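Last updated: Sunday

Print this story | E-mail this story

The Poster

The poster went up at nine in the morning, and by ten Deepika Naidu had been sent it by 30 people, most of whom wanted to know whether it was real.

It was real. She had been in the meeting. There was Valeriano Rivas on a railway platform with his coat over one arm, looking at something off to the left, and under him in thin white letters the word GOSTANO. Under that, COMING SOON. Deepika had worked in film publicity long enough to know what COMING SOON meant. It meant there was no script.

"There's a treatment," said Boyang Kang, when she rang him.

"How long?"

"It's quite dense."

"Boyang. How long?"

"Two pages. But the second one's full."

Boyang was the producer. He had made four films in six years and spoke of all of them as if they had done well. The last, Celura, had opened on 106 screens and closed on most of them before the second weekend. He still had the crew jacket and wore it to lunches.

"Valeriano loves it," he said. "He cried."

"He cries at everything. He cried at the car insurance advert."

"That was a good advert."

She put the phone down and wrote the caption she had been asked to write. A legend returns. A story only he could tell. She looked at it for a while. He had been away for eleven months, two of them on a cruise, and as far as she could make out from the treatment the story was told by his character's daughter. She took out the second sentence, then put it back, and sent it.

By noon there was a fan theory. Somebody had enlarged the station clock and decided that the time on it was the date of his late brother's birthday turned round. Somebody else had found the same coat in a film called Lalis, in which he had played a ferry captain, and announced that Gostano must be a sequel. Deepika knew where the coat came from. It came from the stylist's car.

"Don't deny the sequel," said Boyang, ringing back.

"It isn't a sequel."

"I know that. I'm only saying don't deny it."

She went into the office kitchen to be away from her screen.
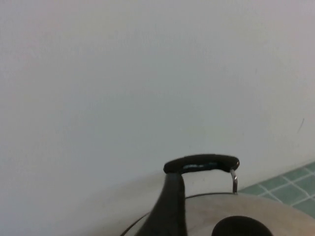 The kettle, between meetings.

Beat Kälin was in there already, reading the treatment. He was the director, or he was going to be once somebody signed the letter. He read with his glasses pushed up into his hair, holding the paper very close.

"Who is Xu?" he said.

"What?"

"Page two. 'He confronts Xu at the harbour.' There's no Xu on page one."

"Perhaps he comes in at the harbour."

"There's no harbour on page one either." He turned the sheet over and looked at the back. "I have told my mother I am making this film."

"Have you told her what it's about?"

"I said fathers."

Deepika said that fathers sounded right. Most of Valeriano's films could be said to be about fathers if you stood far enough back. She asked if the money was there and Beat said he had heard it was nearly there. He had heard the same about Celura, and about the one before that, which had been going to shoot in the mountains and in the end was shot beside a reservoir.

At four the man himself came in, with Deming Lei, his manager, a step behind carrying both their phones. Valeriano kissed everybody. He was seventy-one and taller than he looked on the platform.

"Have you seen it?" he said. "My face is very good."

"It's had a lovely response," said Deepika.

"Two hundred messages," said Deming.

"It was 288," said Valeriano. "You told me in the lift." He sat down in Boyang's chair and put his hat on Boyang's desk. "Now tell me, what am I looking at?"

No one spoke.

"In the picture. I am on the platform, I am looking. The young man with the camera said, look at something you have lost. So I looked at the vending machine. But what is it, in the story?"

Boyang said it was more of a feeling. Beat said it might be the harbour. Deming, who had not read the treatment and had said so twice in e-mails, said surely it was the daughter.

"I have a daughter?" said Valeriano.

"You do in this," said Deepika.

He thought about it. She watched him do it and was annoyed to find that she was waiting, like anyone who had paid for a ticket. His chin came down a little. Whatever he was doing with his eyes, he hadn't done it for the vending machine.

"And she is on the train," he said, "or she isn't?"

Boyang was already writing it down. Beat had turned the treatment over again and was asking round for a pen. Deepika didn't trust it. She had seen him do the same thing for a building society, and one good look across a desk wasn't ninety minutes of anything.

She gave Beat her pen.

"She isn't," she said. "I think she's told him the wrong day."

Print this story | E-mail this story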